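Maksymiv House Shared Kitchen
Minutes of the residents' kitchen meeting, May 2023

Present: residents of the second and third floors, plus two from the first floor who eat with us on weeknights. Apologies received from the garden side.

1. Minutes of the last meeting
Read and approved. One correction: the drying towels live on the hook by the window, and the hook by the door is for aprons.

2. Money
The kitchen fund stands at $691. We spent $54 on dish soap, sponges and two new bottle brushes from Borkelis, and everyone who has tried the brushes loves them! The long handles reach right to the bottom of the tall jars. Agreed to set aside another $20 for a lidded rice bin.

3. Suppers on trays
This took up most of the evening and it was a great discussion. Tray suppers have really caught on. We served 168 of them between November and now, and people keep saying how nice it is to carry a whole meal to the long table in one go.

What still needs work is the end of the meal. Trays come back with bowls, chopsticks and wrappers all together, and whoever is on the rota has to sort them. The meeting went through the steps and agreed on this order:

Wrappers and packets come off the plates first and go in the trash.
Leftover rice gets scraped out before a bowl goes anywhere near the sink.
Bowls and cups lie on their sides in the rack, plates stand up in the pegs.
Chopsticks are washed as a pair and kept as a pair.
The tray is wiped last, corners included.
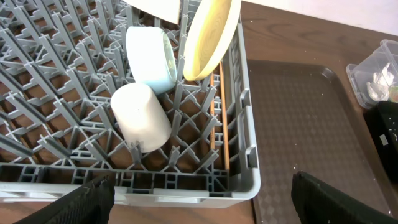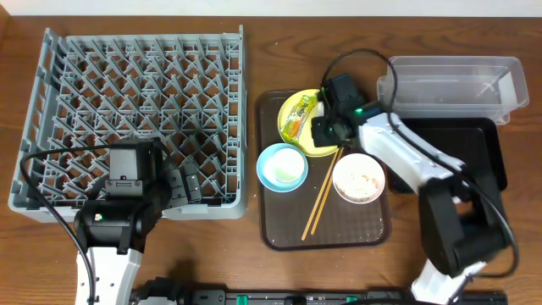
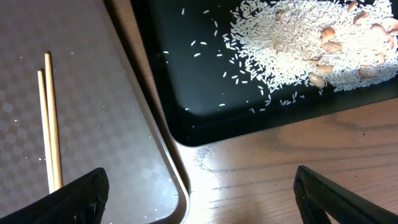

Would it be easier to give chopsticks their own tall jar by the sink, the Bernano resident asked, as her old building did, so that they stop sliding down between the pegs and the wall of the rack? Warm support all around the table for this. A clean jam jar will do nicely, and there are several under the counter. To be tried until the next meeting.

A question was raised about whether the gray rack should move closer to the sink. Opinions were split. It fits so well on the wooden table, and there is room beside it to set down a tray while you unload. Left where it is for now.

4. Rice
Raw rice gets everywhere on measuring days (and what a lot of rice we get through!). Agreed that measuring is done over a tray, with any stray grains tipped back before the tray is put away. The small hand brush is to be kept in the top drawer, next to the measuring cups.

There was also a very happy report on the long-grain rice from Clekus. It cooks up light and separate, and even the fussier eaters came back for seconds. We will order the same again.

5. Any other business
The blue bowls are everybody's favorite size. If anyone sees more like them at the thrift store, please pick up a few and bring the receipt.
The left-hand cupboard door is sticking again. A little candle wax on the runner helped last time and will be tried first.
Labels on the spice shelf have been redone and look wonderful. Please put the cumin back under C.

6. Next meeting
After supper, at the long table, date to go up on the fridge. Dumplings were proposed and carried with great enthusiasm. Bring your own filling ideas.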